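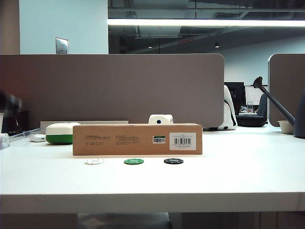

Ticket: Comments missing under Gorkitz border shooting article
Site: Hosley News
Opened by: Zewditu Moges, reader desk
Assigned to: Bent Riis
Status: Closed

Zewditu Moges, 8:40 a.m.
Readers are writing in to say their comments on the Gorkitz border shooting story have disappeared. I have seven complaints so far. Two of them accuse us of deleting anything critical of the army. The story has been updated a few times overnight as the police statement changed. The moderators say they removed only the posts that named the suspect's family. Please check.

Bent Riis, 9:05 a.m.
Looking now. Which version of the story are they on, the first report or the one with the hospital update?

Zewditu Moges, 9:10 a.m.
Hospital update. The first report redirects to it.

Bent Riis, 9:35 a.m.
The comments are still in the database. Someone changed the headline and the page address when the wounded guard's condition was updated, and the thread is tied to the old address. The new page started an empty thread. Readers who posted overnight can't see their own comments.

Tried: cleared the page cache. No change.
Tried: pointed the new page at the old thread by hand. Old comments came back, but the five posted this morning dropped out. Reverted.

Zewditu Moges, 9:50 a.m.
Please don't lose the morning ones. One is from a man in Grinen who says he heard the shots, and the news desk wants to reach him.

Bent Riis, 9:55 a.m.
His is saved. I exported both threads before touching anything. Sending you his post by email.

Bent Riis, 10:40 a.m.
Merged the two threads in time order. Roughly 40 comments now showing. Posts held by the moderators are still held. The Dervishi checkpoint story had the same fault, so I merged that one too.

Zewditu Moges, 10:50 a.m.
I see them all. Replied to the readers and said it was a technical fault.

Bent Riis, 11:15 a.m.
Page addresses are now locked 10 minutes after publishing. Editors can still change the headline. If an address has to change after that, open a ticket and I will move the thread with it. Closing.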